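Kultberg Hold Music

Sixteen recordings of the music that plays while you wait for somebody to pick up, collected in March by one person with a speakerphone and no better plans.

What you get
16 WAV files, mono, 60 seconds each, plus a CSV with the company, the menu option pressed and my mood.

Known problems
Rathjen and Runard use the same pan flute track, so there is a duplicate – I kept both, as Runard plays it slower. File 2 has a dog in it. Gutex hung up on me at 50 seconds and the rest is silence, which some listeners prefer.

Not suitable for
Parties. Training anything you plan to live with. 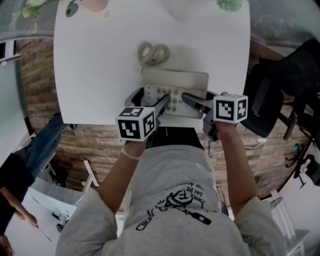

License
Text and CSV are free to use. The music belongs to whoever is willing to admit it.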